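Progress report to the funder, second reporting period
Unberg kitchen handling project
Prepared by the Selstead test group
April 1, 2018

1. Status

Work packages one and two are complete. Work package three (two-handed handling of containers at a domestic fridge-freezer) was stopped for part of the period after a fault in the right hand, described in section 3. It has restarted with limits in place. Work package four has not begun and is now expected to start two weeks later than planned. No one was hurt and no equipment was written off.

2. Work done

The test kitchen at Selstead was in use throughout. The task set covers jars, bottles and cans, placed in or taken from a pull-out lower drawer and an adjoining worktop. By the end of the period the log held 2,552 attempts, counting those that were stopped by the operator. Cans are the most reliable item. Jars with a screw cap are the least reliable when both hands are used, and bottles lying on their side fall between the two.

The arm controller was moved to the Mudo release in the first week. The change was agreed at the last review and gave smoother motion close to the drawer edge. It also changed how the hand reports a lost signal, which matters for what follows.

3. Fault in the right hand

During a two-handed jar transfer the right hand stopped answering grip commands while the left hand carried on closing. The controller did not raise an alarm. The jar was pushed sideways out of the grip and fell to the floor. The operator pressed the stop button and the arms held position as designed.

The attempt was repeated on the bench with an empty jar, and the fault came back on 5 of 90 runs. In each case the force reading from the right hand froze at its last value. The controller took the frozen value as a good reading, so the left hand was given the whole of the remaining closing movement.

Two causes were found.

Cable wear. The signal cable to the right hand had been rubbing at the elbow when the arm reached forward and down. The outer sleeve was worn through at one point and the connection dropped out for short periods at full reach.

Missing check. Before the Mudo release, a lost signal set the force reading to zero and the hands stopped. After it, the last value was kept. Our own code still tested for zero and therefore never saw the loss.

The second cause is ours. The change was listed in the release notes and was not picked up when we tested the update. The test sheet covered motion and stopping distance but had no line for loss of a hand signal.

4. Action taken

The cable was replaced and re-routed with more slack at the elbow. The left side was inspected and showed no wear, but was re-routed in the same way.

The controller now checks the age of each force reading. If a reading is too old, both hands hold and the arms stop. The check was tested by pulling the connector by hand at several points in the lift, and it stopped the arms each time.

Arm speed near the drawer is limited until the end of April. Glass items may be handled only with the floor area in front of the fridge kept clear of people. The Pitkänen guard rail, which was ordered for work package four, will be fitted early for this purpose at no change to the budget.

Jar, bottle and can work at the drawer and worktop:
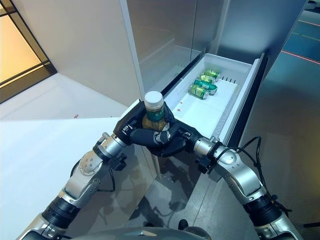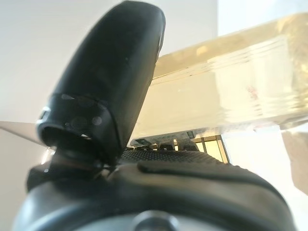
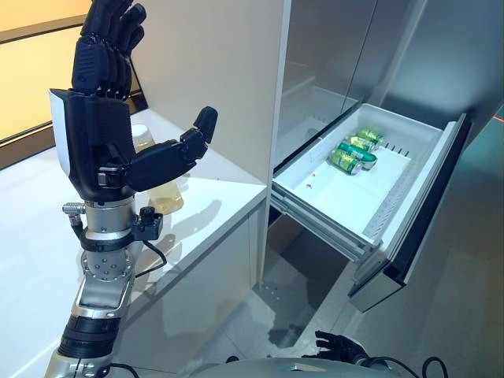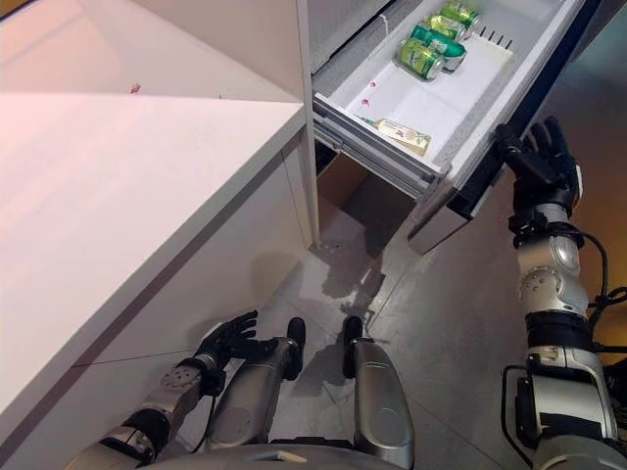 5. Remaining risk

Cable wear will come back in time, as the reach needed for the lower drawer puts the elbow near the end of its travel. Inspection of both elbows has been added to the weekly sheet. A longer-term answer would be to raise the drawer or move the base closer, and we would like to discuss both at the next review, as either would make earlier results harder to compare.

The age check has added a small number of false stops. Most occur when the network is busy with video transfer. Moving the transfer to the end of the day should remove them, and this will be tried first before the time limit in the check is altered.

6. Effect on plan and cost

The stoppage took up the time held in reserve for work package three. Staff cost is unchanged. The replacement cables and connectors were charged to consumables. We ask the funder to agree the two-week move in the start of work package four; the final delivery date stays as it is.

The revised test sheet and the fault log are attached as annexes A and B.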